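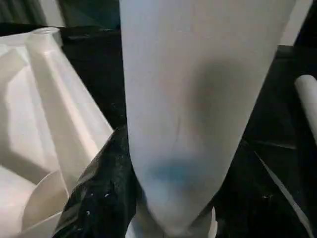 A white, slightly translucent piece that narrows to a rounded point, next to a molded white plastic form.

Norkside workshop adds evening hours for plastics repair

The Norkside repair workshop will stay open two evenings a week starting in March, giving residents more time to bring in household items with broken or missing plastic parts.

Leopoldo Ocampo, who runs the plastics bench, said the daytime sessions have been full since summer. Most visitors come with small things: lamp shades, funnels, appliance covers, knobs and caps that stores no longer sell separately.

"People hold on to the rest of the item for years and only need the one piece," Ocampo said. "If we can match it or patch it, they take it home and use it."

The new sessions will run from 6 p.m. and will be held in the back room on Rosser Street. Up to 60 items can be checked in each month. Anyone over the limit will be put on a list for the next month.

Visitors should clean each item before bringing it in and keep any broken pieces together in a bag. Electrical goods must be unplugged and dropped off with their cords. The workshop does not accept fuel cans, car parts or anything that has held pesticide.

Bleddyn Samuel, who handles check-in, said small repairs are usually ready in four days. Larger jobs take longer, and owners will get a call if a part has to be ordered.

There is no charge for labor. Owners pay for materials, and the price is agreed on before work begins.

The workshop is also asking for donations of clean scrap plastic in white or clear, which Samuel said runs out faster than any other kind. Scrap can be left at the front counter during regular hours. Paint, tape and labels should be removed first.

Sign-up sheets for the March sessions are at the front counter.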